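# Cup and saucer (and the plate that stands in for one)

A cup and saucer is a drinking cup paired with a small, shallow dish that sits under it. I'm writing this entry for the Prakville household wiki, where I seem to have become the tableware person, so expect some opinions mixed in with the facts!

## What counts as a saucer

Strictly speaking, a saucer has a well, a little sunken ring in the middle that keeps the cup from sliding. A small plate doesn't have one. Plenty of people (me included) use a small plate anyway and call it a saucer, and I've never had a guest complain. Fatemeh Golestani, who edits the glassware pages here, disagrees with me on this and has changed my wording twice.

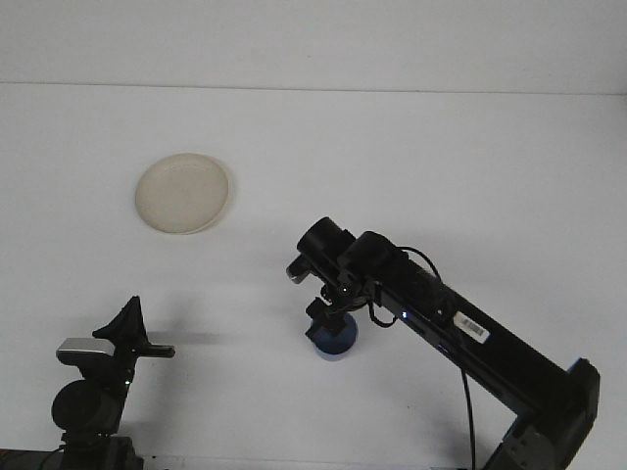 The rim matters more than the well, if you ask me. A slightly raised edge catches the drips that run down the side of a cup, and it gives your fingers something to get under when you lift the plate off a smooth table. Flat coasters do neither of those things. They're fine for cold drinks, but I wouldn't carry one across a room with a full cup of tea on it.

## Matching and mixing

Sets used to be sold as sets, and the saucer was made for its cup. These days I see far more mixing, and I love it. A plain cream or off-white plate goes under nearly anything, and a dark blue cup looks great on one – there's enough contrast that you notice the shape of both. Two pale pieces together can look a bit washed out on a white table.

My own rules for mixing:

- The plate should stick out past the cup by at least a finger's width all the way around.
- The base of the cup should sit completely on the flat part, never up on the rim.
- Tall, narrow cups want a wider plate than you'd think.
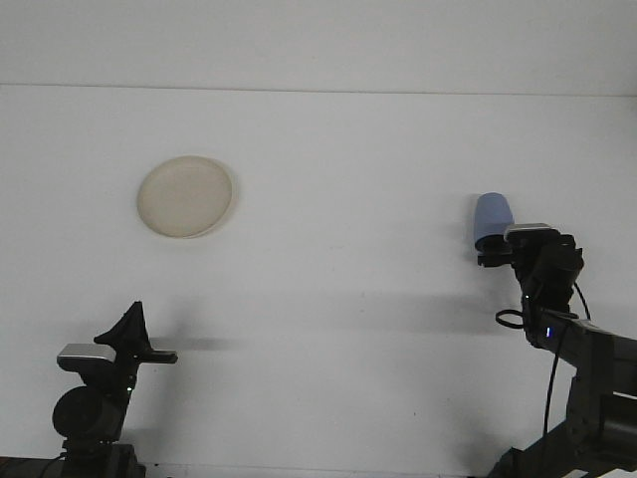

Ravitz, the secondhand shop I go to most, keeps its odd saucers in a bin by the door, and I've brought home 14 of them so far (don't tell Shahab, he thinks it's nine). Most have outlived their cups. Saucers don't have handles to snap off, so they tend to be the survivors.

## Setting one down

Plate first, then cup. Put the plate where you want it, let go, and lower the cup straight down onto the middle. If you're serving someone else, leave the whole thing within easy reach and turn the handle, if there is one, toward their drinking hand.

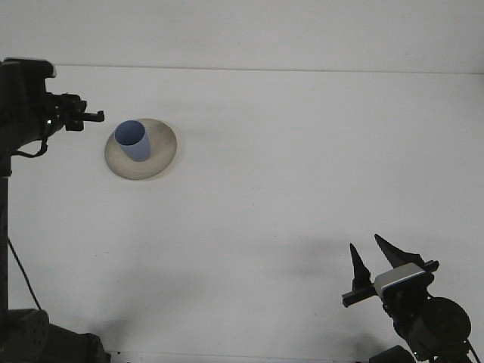
For carrying, I hold the plate by its edge with my thumb resting on top of the rim, and I fill the cup a little lower than I would at home alone. Spoons go on the plate behind the cup – they slide a lot more without a well, so on a flat plate I bring them out separately.

## See also

- Coasters
- Side plates
- Demitasse cups
- Tea trays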